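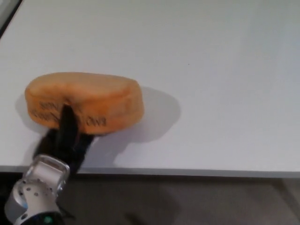

Section 4: Making your first map in Uvent

Welcome to the fun part! By now you've installed Uvent, signed in and picked a folder for your work, so it's time to put a real place on the screen. We'll use Calness, the sample region that comes with every copy, and we'll take it from a flat street sheet all the way to a tilted relief view you can print and pin up. If contour lines are new to you, think of a flat, round orange disc sitting on a white table: seen from above and a little in front, you get the top and the side together, and a tilted map gives you the same sort of double look at a hill. Set aside an hour or so if you want to play with everything (most people do), or skip straight to 4.3 if you only need a printed sheet.

4.1 Before you start

You will need:

Uvent installed and opened at least once
The Calness sample region, found under File > Samples
An internet connection for the first download only
A printer, if you plan to do 4.5

The Calness region is made up of 258 tiles. They come down in the background, and you can start working as soon as the ones near the centre have arrived. Look for the small counter at the bottom left of the window. When it disappears, you have the lot.

Note: If your office or school blocks large downloads, ask for the offline pack instead. It installs from the same Samples menu under Add From Disk.

4.2 Opening the sample and finding your way around

1. Choose File > Samples > Calness. The map opens flat, with north at the top, at the widest zoom.

2. Click once anywhere on the land. The info strip along the bottom shows the latitude, longitude and height of that point.

3. Hold the space bar and drag to move the map. Let go of the bar to get your normal pointer back.

4. Scroll to zoom. Place names fill in as you get closer, starting with the towns and ending with farm tracks and creeks.

5. Type Flillmont in the search box and press Enter. The map glides over to the village of Flillmont, on the north side of the lake.

6. Press B to save the spot as a bookmark. Give it a name you'll recognize later, because the default is just a pair of coordinates.

Have a good wander at this point! Follow the river up from the lake, find the ferry landing, and see where the old rail grade leaves the valley. Nothing you do while looking around changes the sample, and pressing Home always brings you back to the opening view.

Note: Searching is forgiving about accents and capitals. It is less forgiving about short forms, so type "Mount" in full if the first try comes up empty.

4.3 Choosing a style

Uvent has four built-in styles, and switching between them is instant once the tiles are loaded.

Street. Roads, paths, buildings and names on a pale background. The clearest choice for giving directions.

Regions. Each district gets its own colour, with boundaries drawn over the top. Roads are thinned out to the main routes.

Relief. Shaded land with hills and valleys brought out by a light from the northwest. Gorgeous in hilly country, a bit dull on the flats.

Outline. Coastlines, lakes and boundaries only. Perfect for colouring, labelling by hand or dropping into a report.

To change style:

1. Open the Style panel (press S, or use View > Style).

2. Click the style you want. Your position and zoom stay where they were.

3. Move the Labels slider to show more or fewer names. Halfway is a good place to begin.

4. If you like what you see, click Keep. The style becomes the default for this map and leaves your other maps alone.

You can mix styles too, and this is where it gets really enjoyable. Tick Blend at the bottom of the panel, choose a second style, and drag the handle between the two. Regions over Relief makes a beautiful wall map: you get the district colours and the shape of the ground together.

Caution: Blending Street with Relief at full label density can slow older computers to a crawl. Turn the labels down first, then blend.

4.4 Tilting the map

1. Start in Relief style with Flillmont in the middle of the window.

2. Click the Tilt button on the right-hand toolbar. A small dial appears.

3. Drag the dial to 56 degrees. This is our favourite angle for Calness: steep enough to separate the ridges, and you can still read the names in the valleys.

4. Drag left or right on the outer ring of the dial to turn the map. Watch the north arrow, which keeps pointing the right way as you go.

5. Open Height Boost and try a setting of 2. Low hills stand up nicely. Put it back to 1 if you want true proportions.

6. Double-click the centre of the dial to return to a flat, north-up map.

Try turning the map until you are looking south across the lake. The high point on the far side is Abou Jaoude Ridge, marked at 1948 metres, and with the boost on it makes quite an entrance. Then swing around to look at it from the east. The same ridge turns into a long, gentle shoulder, and the pass behind it finally makes sense.

Note: Heights in the info strip are never affected by Height Boost. The ridge reads 1948 metres whether it looks like a bump or a wall.

Caution: Do not measure distances on a tilted map with a ruler. Things farther away are drawn smaller. Use the Measure tool, which works from the ground coordinates and gives the correct answer at any angle.

4.5 Adding your own places

1. Return to the flat view and zoom in until you can see individual buildings.

2. Press P, then click where the place should go. A pin drops in and the name box opens.

3. Type a name. Keep it short if you plan to print, as long names wrap onto a second line.

4. Pick a category: Home, Work, Visit or Other. The category sets the pin colour.

5. Click Save. Your place now appears in the Places list on the left.

Uvent matches each new place to its gazetteer, which holds 2772 named features for the Calness region. If you drop a pin on something that already has a name, you'll be offered a choice between the gazetteer name and your own. Either is fine. Both will turn up in searches.

To move a pin, hold Alt and drag it. To remove one, select it in the list and press Delete. Removed pins sit in the Recently Removed folder until you close the map, so there's still time to change your mind.

Tip from Teodora Kovačević, who drew the Calness sample: put your pins in before you tilt. It is possible to place them on a tilted map, but a pin meant for a valley floor very easily lands on the slope in front of it.

4.6 Printing and saving a copy

1. Set up the view you want, including style, tilt and labels.

2. Choose File > Page Setup and pick a paper size. A dashed line shows what will fit.

3. Drag the map inside the dashed line until you're happy with it.

4. Tick the extras you want: title, scale bar, north arrow, legend. The scale bar is greyed out for tilted maps.

5. Click Preview. Check that no names are lost off the sides.

6. Click Print, or choose Save as PDF to keep a copy.

For a poster, choose Split Across Sheets and set the number of pages. Each sheet prints with a narrow overlap and small corner marks. Line up the marks, tape the sheets from the back, and trim the outside edges once everything is joined.

Caution: Relief maps use a great deal of ink. Print one sheet in draft quality before you send a full poster.

Note: A PDF saved from Uvent keeps its place names as real text, so you can search it later in any PDF reader.

4.7 If something doesn't look right

The map is grey in patches. Some tiles are still on the way. Check the counter at the bottom left. If it has stopped, choose View > Refresh Tiles.

The names have vanished. The Labels slider is probably all the way down. It remembers its last position, even after a restart.

The land looks inside out, with valleys where the hills should be. Your light is coming from the south. Open the Style panel, click Light and choose Northwest.

The Tilt button does nothing. Tilt needs a height layer, and Outline style doesn't have one. Switch to any other style and try again.

The search box finds the wrong Calness. There is a hamlet by that name as well as the region. Choose the entry with the small shaded square beside it.

Your colours changed after the November update. The Regions palette was redrawn so that neighbouring districts are easier to tell apart. To get the older colours back, go to Style > Regions > Palette and choose Classic.

Once your Calness map looks the way you want it, save it under a new name with File > Save As. Section 5 uses that saved map to build a walking route from Flillmont up to the pass, with a height profile to go with it.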